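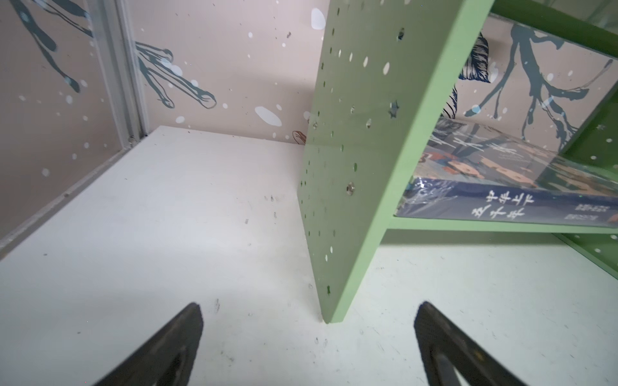

Participants wanted: shelf and tidying study, July

Hunham is looking for adults to take part in a study on whether machines can do small household chores yet. The chores are ordinary ones, such as putting a book on a shelf, taking it off again and clearing a table. Books in plastic wrap are part of the set.

What you will do

You do each chore by hand first. Then you guide a gripper through the same chore with a hand controller, and after that you watch it try without help and score the result on a short form. Many tries fail. Please score what you see.

Who can apply

Anyone 18 or over who can sit for 2 hours with breaks. No technical background needed. We have 51 places, and people who stock shelves or clean for a living are especially welcome.

Time and place

One session, Saturday, starting at 9 a.m. Room 701, Lamptey Building. Lunch is provided and travel is paid back.

To apply, write to Ainhoa Montes at Hunham with your name and a daytime phone number.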